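Miltamside Tableware Room: Trays and Bowls

Gallery 5. Last updated 20 Dec 2024

The gallery covers serving trays and the bowls used with them. Entries follow the order of the shelf list, and stock numbers refer to the Miltamside register. Glazed ware and wood are stored separately and brought together only for table layouts.

Storage and handling

Trays are stored flat, face up, with a sheet of plain paper between each one. Stacks are kept low. Trays with a raised rim are lifted from below with both hands, and the rim is not used as a grip. Bowls go on the tray last and come off first.

Wood surfaces are wiped along the grain with a barely damp cloth, then dried at once. Oil is applied in July, when the room is at its driest. Scratches on the inner face are recorded but left alone. Rims are the usual place for wear, so they are checked at every layout, corners first.

Register notes

The Faulkner set was entered under stock number 314 and has not been renumbered. The Elura bowls were moved to the lower shelf after the shelf pins were replaced. Shelf load is limited to 600 ounces per bay. Gromum labels go on the shelf edge, never on the ware. Older labels left a residue on two of the trays, and these are held back from layouts until cleaned.

Layouts are set on a white surface so that the color of the wood can be compared from one tray to the next.

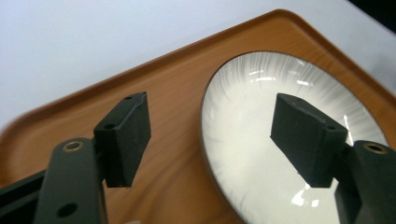 White bowl on a wooden tray. Orange-brown grain with lighter and darker streaks; raised rim, slightly darker, with a rounded corner.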